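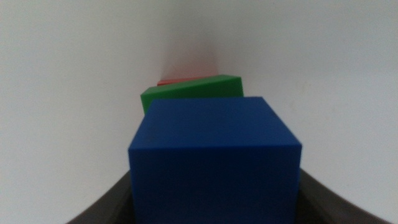

Viel zu lange habe man auf einfache Bauklötze ohne Schnickschnack gewartet, heißt es aus dem Spielzeugladen Turnport.

Nyberg bringt Klötze-Reihe Tavo in den Handel

Nokness, 5. März 2021. Ab sofort lieferbar: Tavo, Bauklötze in Blau, Grün und Rot. Kein Aufdruck, keine Batterien. Grundset 23 Euro, Nachfüllpack ab Juni. Zum Start gehen 3.938 Sets an den Fachhandel, Mindestabnahme zwei Kartons. Muster für Kitas auf Anfrage, solange der Vorat reicht. Preisliste und Bildmaterial bei der Pressestele Nyberg, Nokness.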